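Teaching a gripper to fold a towel: notes for student teams

Posted 2021-10-07 by Jolien Van Dijk, Zurnthorpe Robotics Club

Every fall a new team walks in wanting to fold laundry. They have seen a video. The video was probably sped up, and I would bet money it took a lot of tries to get. I tell them this and they pick towel folding anyway, so I am writing down the steps we use for the Dresel Cup cloth task. Follow them and you will have something to show by May. I make no promises about it being good.

What you need

One arm with a two-finger gripper and a wrist camera. One towel. A flat surface with a grid on it. A computer that can record joint positions and video together. The club's recording script is called Brerov and it lives on the shared drive. Please don't write your own. Two teams did last year and neither one could open the other's files.

Step 1. Choose the towel

Teams always want a plain one because it seems easier. Try it if you like. On a plain towel it's hard to tell from the video where the cloth has bunched up, and you will spend your evenings squinting. A strong repeating pattern shows you when the cloth shifts. Keep the same towel for the whole season and do not wash it in the middle. I can't prove that washing ruins a policy, but we had one that got worse after laundry day and I am suspicious.

Step 2. Check the clocks

Before you record anything, start Brerov, tap the table with the closed gripper, and find the tap in both the video and the joint log. They should line up. If they don't, stop. Restarting the camera fixes it more often than it should. Don't plan to correct the offset later. You won't.

Step 3. Record by hand

Drive the arm yourself and do one fold per recording. One fold, corner to corner, then open the gripper and back away. Start with 30 recordings and look at them before making more. The Fragkou team went straight to 1635 and then found that their driver had paused before every grasp to think. The trained arm learned to pause too. It was very good at pausing.

Move the towel between recordings. Turn it, slide it, leave a wrinkle in it. If you lay it down perfectly every time, you are training a robot that needs a perfect towel, and you may as well fold it yourself.

Step 4. Watch the wrist video

All of it, at normal speed. People skip this step and then ask me why nothing works. What to look for:

Blur. A little is fine while the arm is traveling. If the picture is smeared at the moment you grab, you are driving too fast.

Cloth out of view. If you can't find the towel in the wrist video, don't expect the model to find it either. Either add a second fixed camera or change your approach angle.

Fingers in the way. The gripper covers part of the view and there isn't much to be done about that. Know which part, and don't put the corner you care about behind it.

Throw out the bad ones. Teams hate deleting recordings because they took so long to make. Delete them.

Step 5. Train, then test fairly

Use the default settings first. Then run 20 trials and write down every result, including the ones where somebody bumped the table. Decide what counts as a fold before you start. Last season a team reported 14 good folds, and when I asked to see them, several were what I would call a pile. The judges at Dresel use a ruler. Buy a ruler.

If the arm grabs air above the cloth, check your table height before you touch the training settings. If it grabs and drops, look at the finger pads. If it works for you and fails when the mentor is watching, then it didn't work that well for you either.

Step 6. Write it up

One page, with your failures on it. Put in a few wrist camera pictures so next year's team knows what the view is like from down there. It is less helpful than they expect.
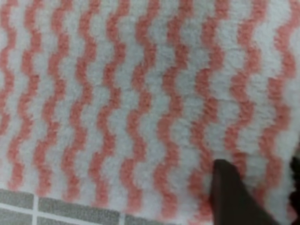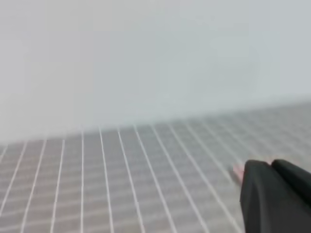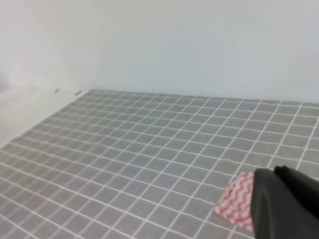 Wrist camera views from the towel task, gripper at lower right in all three.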